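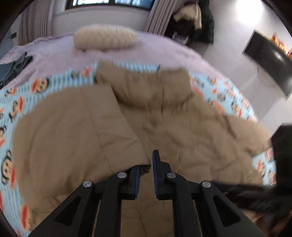
## The Coat That Goes Around Again

By August the racks at Lahtinen are already filling with winter coats. The repair shop in Bendness takes in around 1000 jackets a year, most of them from people who bought something new and couldn't bring themselves to throw the old one out.

Seija Aaltonen opened it with one sewing machine and a borrowed table. She now has 3 employees and a waiting list. A new zipper costs $40, a patched sleeve $12. Puffer jackets take the longest. A small tear leaks filling every time the coat is worn, and tape from the hardware store leaves glue that has to be cleaned off first.

"People wash them once, see lumps, and give up," Aaltonen said. She tells customers to use low heat and keep going until the lumps break apart.

Coats that aren't picked up go to Consuelo Palomino, who runs a school clothing closet in Pisport. Last winter she ran out of children's sizes before the first snow. This year she has asked for those first.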